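# Can night: setting up the two-arm sorting task

This is the club's working guide for the can task, which everyone who joins after February does as their first proper project. It assumes you have done the safety talk, can log in to the bench computer, and have stopped being frightened of the arms. A little frightened is fine. Keep that.

The task sounds like something a toddler could manage. Two arms share a table, there are drinks cans scattered across it, and the cans have to end up on the shelf at the back. A toddler would in fact do it faster, but would also put one in their mouth.

You'll need an evening. Two if you skip the calibration section, and people do skip the calibration section.

## What you need

- The Vullum bench, with both arms bolted down and the shelf board fitted
- The Gekuvell controller (grey lid, lives in the tall cupboard, please put it back there)
- Empty cans, rinsed
- A roll of masking tape
- The task sheet from the Kavalthorpe rules folder
- Something to eat that isn't sticky

Rinsed means rinsed. Last term somebody supplied cans with a mouthful left in each, and the left gripper spent a fortnight opening with a small kissing noise. Bring whatever you drink. A mix of colours and finishes is good for the vision code, and a shiny silver can under strip lights is the most educational object in the building.

## 1. Power up, in this order

Controller first, then the right arm, then the left. Wait for each arm to finish its little stretch before you switch on the next. If you power both at once they stretch together, and they can reach each other.

Before touching a switch, walk round the bench and look at the cables. You want slack in them, but no loop that could hook over a joint when the arm folds back. Lift each loop with a finger and see where it wants to go. If it wants to go into the elbow, tape it somewhere else.

Then check that both stop buttons work. Press one, try to jog an arm, get nothing, release it, and do the same with the other. It takes less time than reading this paragraph.

## 2. Calibrate

Open the Shboul panel on the bench computer and choose *Table, both arms*. It will ask you to bring each gripper down to the taped crosses one after another. There are 4 crosses. Do all of them with the left arm, then all of them with the right.

Go slowly on the last bit of the descent. The jog speed defaults to 30, a number chosen by someone who never had to buy a gripper finger. Drop it to 3 once you're within a hand's width of the surface.

When you've finished, Shboul reports an error for each arm. Under 2 mm is good. Between 2 and 4 mm you'll get away with it on the table and then miss the shelf, so do it again. Anything larger usually means you mixed up two crosses, and the software has politely built you a table that is twisted like a crisp.

Don't lean on the bench while this is going on. The frame is sturdy but it isn't a wall.

## 3. Draw the line down the middle

Before either arm moves by itself, decide who owns what. The simple way is to split the table into a left half and a right half and forbid each arm from crossing. In the task file:

```
zones:
 left: from_edge_to: centre
 right: from_edge_to: centre
 shared: shelf
```

The shelf has to be shared, because cans from both sides end up there. Shared means one arm at a time. An arm asks for the shelf, gets it or waits, and hands it back when its gripper is clear. If you forget the handing back, your second arm will wait for ever with perfect manners.

Cans near the centre line cause arguments. Our rule is that the arm with the shorter reach takes it, and a dead tie goes to the left. There is no deep reason for this. We tried settling ties at random and it made the logs unreadable.

## 4. Teach the grip

Both grippers come at a can from above, fingers pointing straight down. Write the pick as separate moves so that you can run them singly:

1. Hover over the can with the gripper open.
2. Turn the wrist so the fingers will land either side.
3. Go down.
4. Close until the force reading rises, then stop closing.
5. Go straight up before going anywhere else.

Move 4 is where cans die. An empty can is mostly optimism, and if you close to a fixed width you'll either crush it or wave at it. Use the force reading. Start low and raise it until the can stays put when you tug it gently, with the arm paused.

Move 5 gets left out by people in a hurry. The arm then heads for the shelf in a lovely diagonal sweep and bowls its neighbour over on the way.

Run the pick on one can, alone, on your own side of the table. When it has worked ten times in a row, you may have a second can.

## 5. Scatter and run

Clear the shelf, put your cans out, and be honest about the scattering. A tidy grid proves that your code can do a tidy grid. You want pairs close together, something near the front rail and something close in to an arm's own base, where the elbow has to fold up in a way it resents. A can on its side or propped at an angle counts as a bonus item under the Kavalthorpe sheet, and you should leave those out until the upright ones behave.

Start at quarter speed, one person on each stop button, nobody reaching in. If a can rolls off the table, let it go. It's a can.

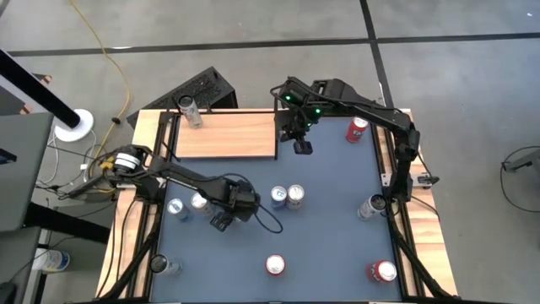 *On the bench: one silver can on the shelf, the rest still on the table.*

For your first full run, log everything and change nothing. The temptation is to stop at the first wobble and fiddle. Resist, let the run finish, then read the log with the biscuits. You'll generally find that what looked like five separate faults was one fault, repeated with confidence.

## When it goes wrong

**Both arms stop and nothing is red.** They're each waiting for the shelf. Check the hand-back at the end of your place routine.

**One gripper always lands slightly to the same side.** Calibration. Go back to step 2 and don't sulk.

**It sees a can that isn't there.** Usually a reflection, or a jumper. Move the lamp, or the jumper.

**It ignores a can that is there.** Silver cans are the usual victims. Lower the confidence setting a notch, and if that brings back the ghosts from the previous entry, welcome to computer vision.

**It picks one of a touching pair and drags the other along.** Turn the wrist so the fingers go down on the open sides, with neither of them trying to squeeze into the gap. The helper for this is called `find_open_side` and it works almost always.

**Places on the shelf fall over.** You're letting go too high. Lower the release point until the can is touching the board, open slowly, then lift straight up.

## Signing it off

You pass when you've had 3 clean runs back to back with a fresh scatter each time, and somebody who isn't on your team did the scattering. They will be unkind about it. Make a note of the spread, the time and the force setting on the task sheet, and save your file under your team name and not `final_final_can`. We have several of those already.

Afterwards, park both arms, power down in the reverse order, and put the controller back in the tall cupboard. Cans go in the crate if they're still can-shaped and in the recycling if they aren't.

The next guide covers stacking. You'll want more cans.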